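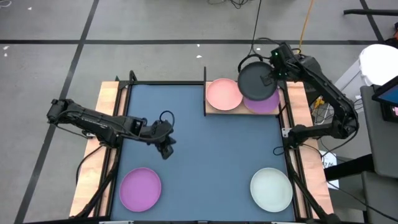 2026-06-26

My mother's good dishes came home with me in February, wrapped in so many old towels that I ran the washer for two days straight. I've been slowly learning to use them (use them!) instead of saving them for company, and oh, what a difference it makes to a plain grilled cheese. I did go looking for one replacement saucer at the Zitach flea market, and came away with a gravy boat and 29 dollars less in my purse, so you can see how that went. The saucer is still missing. If any of you live out near Skisia and know the secondhand shop by the old depot, would you tell me whether it still opens in the mornings? I'd love to make the drive before the weather gets too hot.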